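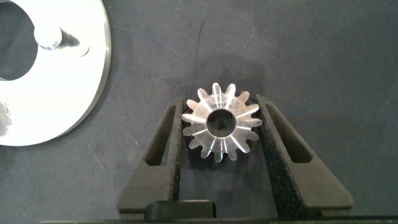

Skonlow wrist view: gear held at the fingertips

Gallery – Lemlow grasp software, build 18
Posted 7/6/25

Lemlow is the planning and control package we run on the small-parts bench at Dresasau. It takes the wrist camera stream, finds the part, picks a grasp and closes the fingers. The gallery page goes with the release notes for build 18, which has the new reflection handling and a rewritten grasp checker.

Grasp check. The small metal gear is between the two black fingers, with the big silver disc and its pin off to the left. The checker fits a circle to the teeth and a second one to the bore, then compares the centers. If they disagree by more than 3 pixels, the planner backs off and tries again.

Reflections. Polished faces give bright streaks running out from the bore, and the old edge finder often took these for teeth. Build 18 masks them before the fit. The teeth along the top still look washed out here, so the fit puts less weight on that side.

Settings. Masking is on by default. The training set for it has 3,976 labeled frames, all from the wrist camera. A full check takes roughly 90 milliseconds on the bench computer – slower than we want, but it no longer holds up the arm.

Known problem: large bright parts near the fingers can pull the exposure down. Set the metering window by hand in the Kubíček driver until the August build.

Other galleries: Calibration | Tray planner | Build 17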